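Home | News | Schools | Sports | Events | Archive

Print this story | E-mail this story

Student robot club takes on the laundry pile

July 2020

Folding a towel sounds like the easiest chore in the house. Ask the students of the Ternasard robotics club and they will happily tell you, at length and often all at once, why it is one of the hardest things you can hand to a robot!

The club has 34 members this year and has spent the summer session on a project called Driller, a name left over from an earlier machine that made holes in foam board. The new Driller makes no holes. It has one arm, a two-finger gripper and a small camera at the wrist, and its job is to pick up a piece of cloth, shake it out and fold it in half.

"A block is always a block," said Thanakorn Ongart, one of the student team leaders. "You grab it and it stays the same shape. With cloth, you touch one corner and the whole thing is different, so the program has to look again every single time."

The team began with dish towels and moved on to thinner fabric once the arm could close on an edge without pushing it away. Students take turns steering the arm by hand while the computer records what the camera sees and how the fingers move. So far they have saved 2910 of these practice grabs, and on a good afternoon the club adds around 200 more.

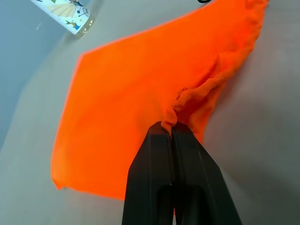

The gripper pinches a fold of bright orange cloth, seen from the camera at the wrist.

Nuanchan Khunthong, who looks after the recordings, said bright colors have been a big help. The fabric stands out well against a gray surface, and the wrinkles are easier for the program to find. Her favorite part of the work is going back over the wrist camera pictures and guessing where the cloth will bunch up next – she says she is right more often than the computer, for now.

The other half of the team is working on the fingers. Sakda Kaewkla has been trying out different tip shapes, printing them at school and testing them on anything soft the members bring from home. Wide tips hold better but tend to pick up two layers at once, and narrow ones let go too early. He has a shoebox full of rejected pairs and is proud of every one of them.

Club adviser Zoltán Magyar said the budget for the whole project was $325, most of it spent on motors and cable. Urkico, a local parts shop, gave the students a discount and let them use its workbench for two afternoons when the arm needed rewiring.

"They argue about cloth now the way other kids argue about soccer," Magyar said. "I love it."

The club plans to show Driller at the regional student robot meet in September, where teams get three tries at folding a cloth they have never seen before. Pongsak Sitthichai, the youngest member, will be at the controls for the first one. New members are welcome, and no experience with robots or laundry is needed.

Print this story | E-mail this story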